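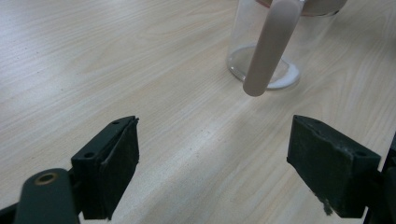 Come in the afternoon, the woman at the gate told us, the morning tour goes too fast and you don't get into the finds hut. We'd already paid for the morning. She was right about the hut, at first anyway.

Notes from the open day at Hostis, typed up the same night so excuse the mess.

Got there at 9:40, field parking, long grass, bring boots. Two trenches open this year. Trench 1 is the one from last September, the wall footings, now taken down another course. Trench 2 is new and runs down toward the creek. No walls there so far but a lot of burned clay and a ditch cut through it at an angle. The guide thinks kiln. One of the diggers said quietly that it could just as well be a hearth that got raked out over and over. Both seemed happy to leave it there until the samples are back.

The tour is 800 yards end to end and most of it is uphill on the way back. Ropes on both sides, boards at each stop. The boards are good, the one at stop four has the old field map next to the survey plot and you can see the same boundary on both. Wish they sold a copy.

Things I wrote down at Trench 1:

- footings are local stone, clay bonded, no mortar anywhere
- floor level is patchy, plowed out on the east side
- find number 3314 is the bone comb, half of it, teeth on one side only
- roof tile in the ditch but not inside the building, which bothered everyone who asked questions

Somebody asked how old. 600 years between the earliest and latest pottery, we were told, but that doesn't mean people lived there the whole time. There's a gap in the middle they can't fill yet. Good answer I thought.

Lunch was soup and a roll from the Travex van, long line, soup ok. They ran out of rolls before one.

Then we got into the finds hut after all — a school group canceled and they let the morning people in. Trays of washed sherds, tags in every bag. They let you handle the tile and some of the plain coarse ware. The comb was behind glass. A long talk about marking, tiny numbers in ink on the inside of each sherd, never on a broken edge. I could have stayed twice as long. My other half could not.

The bring-your-own table was busy. We took the buckle from the garden at Dostalon and the 2 clay pipe stems. Pipe stems are pipe stems. The buckle is probaly off a harness, later than I'd hoped, but they wrote it up and took the location down, and gave us a slip with a number on it. If you go, bring the exact spot on a map, they asked everyone for it and hardly anyone had it.

Missed the pottery talk. It moved to the other tent and the sign didnt move with it.

Ticket gets you into the small museum at Pastor as well, good through the end of the season. Not been yet. The older finds are there, the glass beads and the quern, and the model of the site, though the guide says the model is out of date now that the ditch has turned up.

Trench 2 gets backfilled at the end of the month, Trench 1 stays open under covers. Bathrooms by the gate only.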